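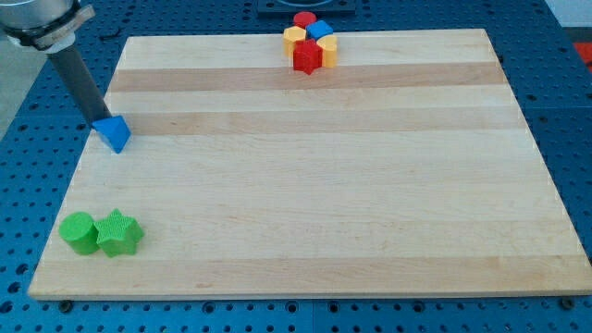
Does a set of building blocks need anything besides cubes?
Cubes alone will get you a wall, but a mixed set with cylinders, prisms and hexagons gets you a lot more play, and a lot more geometry along with it.

That was the question Piroska Győri and I started with for our spring design project, and we had way more fun with it than we expected to. Our class had to pick an ordinary object, take it seriously for a whole term, and write up what we learned. Other teams chose staplers and door handles. We chose blocks!

Background

Piroska grew up with a big tub of plain cubes and I grew up with a tub of everything, so we already disagreed before we had a topic. She thought the odd shapes were the ones that ended up under the couch. I thought they were the best part. We decided to find out what each shape is good for when you build on a flat board with no connectors, no magnets and no glue.

Our limits were simple. The whole build had to fit on one board, and a structure only counted if it stayed up while we said "Skadora" out loud. (Skadora is the name of the town we were building. The name came first, on a Monday, during lunch.)

What we did

We built on boards in two places: the workroom at Starnthorpe, where we had table space in the afternoons, and Piroska's kitchen. We did 100 builds in all, and I kept a notebook with a sketch of each one. We started with towers, moved on to bridges, and finished with what we called neighborhoods, meaning several small buildings placed close together so they could share a roof.

The board matters more than we thought it would. We first tried a piece of cardboard, and it sagged in the middle enough to tip a tall tower. A solid wood board was so much better. The light color also made it easy to see the edges of the blocks, and the stripes of a laminated board turned into streets without us planning it. Skadora's Main Street is a dark stripe of wood!

The shapes

Cubes were the workhorses, no surprise. Any face works as a floor, so you can be sloppy and still get away with it. Piroska was right about that.

Cylinders standing on end make lovely columns. They take weight very well as long as the ends are flat and the column isn't too tall for its width. Laid down they roll, and we lost a whole bridge that way in the second week. We ended up parking a cube on each side of any cylinder we wanted to use lying down.

Hexagonal prisms turned out to be my favorite. Standing up they act like a column, but they can also lie on a side without rolling off, and their flat sides sit snugly against each other. Six of them fit perfectly around a seventh. We both yelled when we saw it work, and then got asked to keep it down.

Triangular prisms are the tricky ones. On a long face they make a perfect roof. Point down they won't stand at all unless something holds them on both sides, so we started using two leaning cubes as a cradle. Setting one down gently is a skill. You want the flat face parallel to the surface before you let go, and we got a lot better at this by the end. Standing on a triangular end they work as a skinny little tower, and three of those in a ring will hold up a cube.

Clusters

The part of the project I'd most like to continue is the cluster idea. When blocks of different shapes stand close together, they steady each other. A cylinder next to a cube has somewhere to lean. We tried bumping the table (gently, with a rolled towel) next to single towers and next to clusters, and the clusters came through it better nearly every time. Our tallest build, 460 millimeters, had a cluster of short blocks packed around its base.

Color made a difference too, though only for us as builders. Bright red, blue and yellow blocks were easy to talk about. "Put the yellow one behind the red one" is much faster than pointing, unless there are two yellow ones, and then you're back to saying "hexagon."

What we would change

We'd measure the blocks before starting. Two sets that looked the same size differed enough to make a roof rock, and we blamed the table for days. We'd also plan a wider base for the bridges, and I would number my sketches as I went along.

Piroska now owns 9 hexagonal prisms and wants more.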